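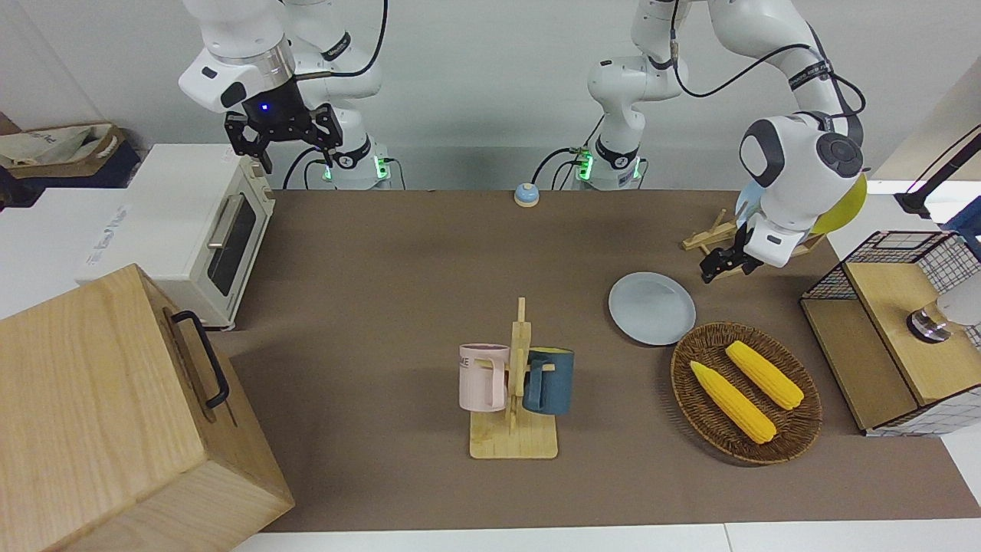
Arbeitsgruppe Greifsysteme und Zweiarmrobotik

Betreff: Re: Greifervergleich, Tischaufbau mit Geschirr

Sehr geehrte Frau Kobori,

die Zweifingergreifer bleiben bis Mai an beiden Armen montiert. Für den Vergleich mit dem Modell von Skirnis gelten Teller, Abtropfgestell und Becherständer als verbindliche Gegenstände; der Maiskorb ist optional. Je Greifer sind 159 Versuche vorgesehen. Das Protokoll führt Herr Pintér.

Mit freundlichen Grüßen
Emrys Maddocks

Am 15. März 2025 schrieb Kanako Kobori:
> Sehr geehrter Herr Maddocks,
> ich bitte um Mitteilung, welche Greifer derzeit montiert sind und ob die flach aufliegenden Teller weiterhin Teil der Versuchsreihe sind.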